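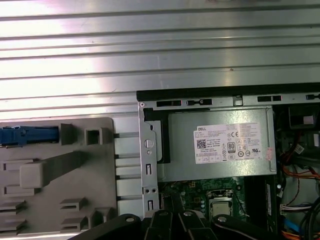
Letzte Änderung dieser Seite: Mi, 19. Dezember

Pflege und Aufbewahrung von Spielmodulen und Handkonsolen

Die Ludothek Millthorpe verleiht Spielmodule, Handkonsolen und Zubehör an eingetragene Mitglieder. Die folgenden Hinweise gelten für entliehene Stücke und können ebenso auf private Sammlungen angewendet werden.

Kontakte reinigen
Verschmutzte Modulkontakte werden mit einem fusselfreien Wattestäbchen und wenig Isopropylalkohol abgewischt, stets in Längsrichtung der Kontakte. Das Modul muss vor dem Einsetzen vollständig getrocknet sein. Das Hineinblasen in Modul oder Schacht ist zu unterlassen — die Atemfeuchtigkeit begünstigt Korrosion.

Akkus lagern
Handkonsolen, die längere Zeit nicht benutzt werden, sind halb geladen und ausgeschaltet zu lagern. Alle 3 Monate ist der Ladestand zu prüfen. Aufgeblähte Akkus dürfen weder geladen noch durchstochen werden und sind bei der Sammelstelle Sultivgate abzugeben.
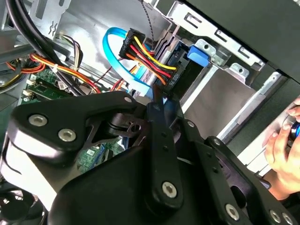 Inneres eines Desktop-PCs mit Kabeln, Laufwerksschächten und Hauptplatine

Spielstände sichern
Ältere Module speichern den Spielstand häufig mithilfe einer Knopfzelle. Wird diese entnommen, geht der Spielstand in der Regel verloren. Vor einem Tausch ist daher nach Möglichkeit eine Sicherung anzulegen.

Hüllen und Anleitungen
Preisschilder lassen sich nach kurzem Erwärmen mit dem Haartrockner meist rückstandsfrei abziehen. Anleitungen werden liegend und ohne Gummiband aufbewahrt. Für den Bestand von mehr als 600 Modulen verwendet die Ludothek Kartonschachteln der Größe 39 von Ollwood.

Schäden an entliehenen Stücken sind unter Angabe der Inventarnummer zu melden. Ansprechpartnerin für Reparaturen ist Smaranda Pană, Durchwahl 2831.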